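Manipulação Bimanual: apontamentos da aula 6
Docente: Asanka Kodikara
Apoio ao laboratório: Sunil Chowdhury

Matéria da aula: tarefas com cabos. Nas aulas anteriores trabalhámos com objetos rígidos, cuja pose se descreve com seis valores. Um cabo não tem uma pose única. A forma muda com cada contacto, e dois cabos cruzados comportam-se de maneira diferente de dois cabos separados.

Divisão de papéis entre os braços. Na maioria das tarefas do projeto Plitura, um braço segura o equipamento e o outro trata do conector. Convém decidir isto antes de começar a demonstração. Se os dois braços tiverem de trocar de papel a meio, a troca faz-se com o equipamento apoiado na mesa e as duas garras paradas.

Ordem de trabalho: primeiro os cabos que estão por cima, depois os que passam por baixo. Puxar um cabo preso aperta o emaranhado e desloca o equipamento. Quando a garra encontra resistência, abre-se, recua-se e escolhe-se outro ponto de preensão, mais perto do conector. 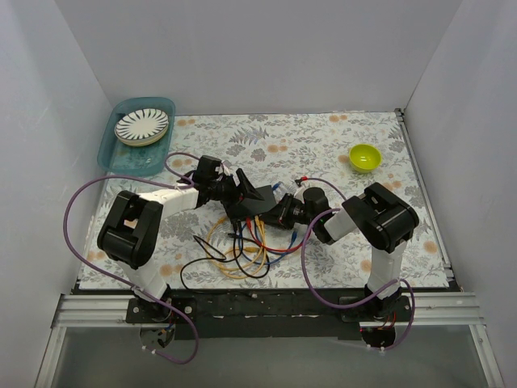

Porque é que se usam cabos de cores diferentes no exercício?
As cores facilitam a anotação dos episódios. Quem revê a gravação consegue indicar que cabo foi agarrado em cada momento, mesmo onde há cruzamentos.

Registo dos episódios. Cada grupo entrega 40 demonstrações, com duração máxima de 60 segundos cada. O conjunto da turma deve chegar a quase 800. Os episódios falhados também se guardam, com a etiqueta "falha" e uma frase sobre o motivo (preensão perdida, conector inacessível, colisão entre braços). Não se apagam ficheiros no posto de trabalho.

Antes de cada série:
- verificar o aperto dos parafusos das bases
- levar os dois braços à posição de repouso
- confirmar que as mangas dos braços não ficam presas nas articulações
- mudar a disposição dos cabos

Entrega: até 7 de setembro de 2020, na pasta do grupo. O relatório tem duas páginas e inclui a taxa de sucesso por cor de cabo. Dúvidas sobre o equipamento, com o Sunil, na sala 203.

Leitura para a próxima aula: capítulo 4 da sebenta, secção sobre preensão de conectores.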